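**Ticket:** Intermittent loss of network connection, Nautiyal Building, second floor
**Opened:** 7 January 2024
**Assigned to:** Booker Hutchins, Facilities Technology
**Priority:** Medium
**Status:** Pending customer confirmation

**Reported problem**

Staff in the Skekasham records office report that desktop computers lose access to the Nostier scheduling system several times each day. Sessions close without warning and unsaved entries must be typed again. Wireless devices in the same office are not affected.

**Initial review**

The Nostier server log shows no outage for the period in question. All affected desktops connect through one Gristo switch in the second floor closet. Ports on that switch were set to a fixed speed of 100 megabits, while the desktops were set to negotiate speed on their own. The mismatch is consistent with the errors recorded on ports 6 and 35.
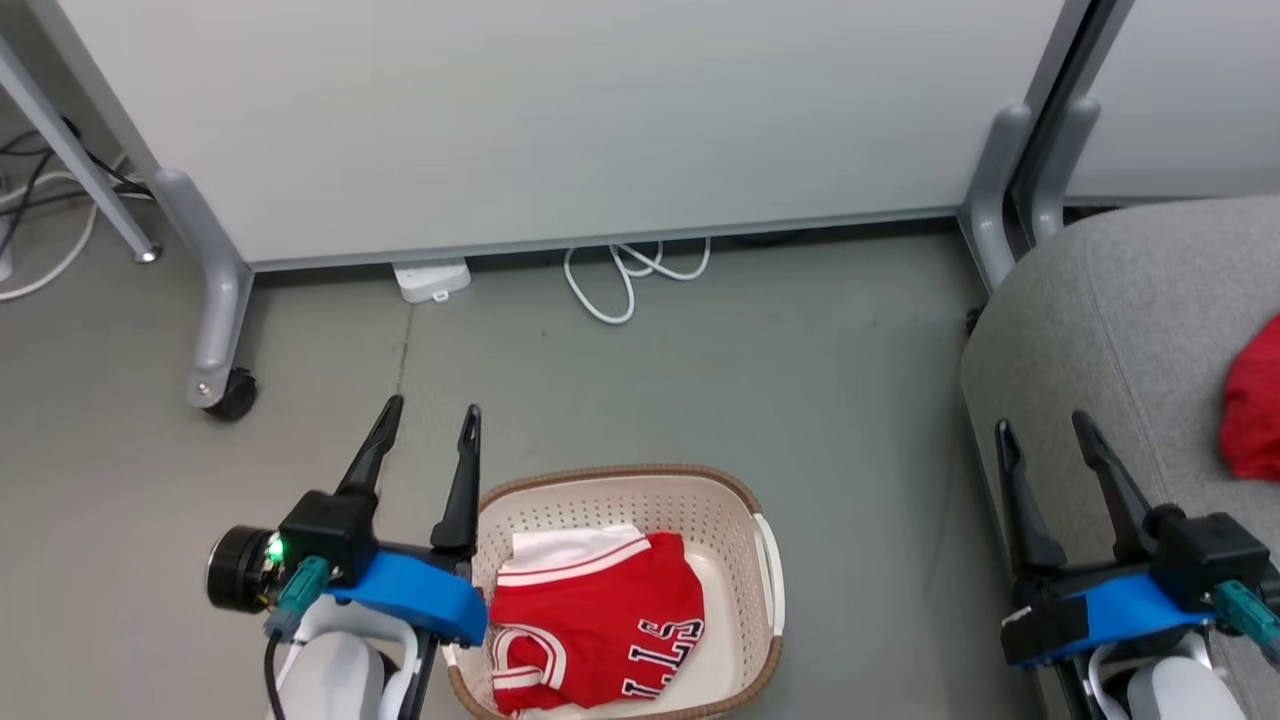 *Floor level at the partitions, with power strip and cabling.*

**Action taken**

1. Switch ports returned to automatic negotiation.
2. Error counters cleared.
3. Patch cable on port 35 replaced.
4. A test of 200 packets was sent from each affected desktop. No packets were lost.

**Remaining items**

The switch firmware is two releases behind the supported version. An update requires a short interruption of service and must be approved by the records office manager. The current support agreement for the switch expires in June.

Users are asked to report any further disconnection under this ticket and to include the time and the name of the computer. Please do not open a second ticket for the same problem.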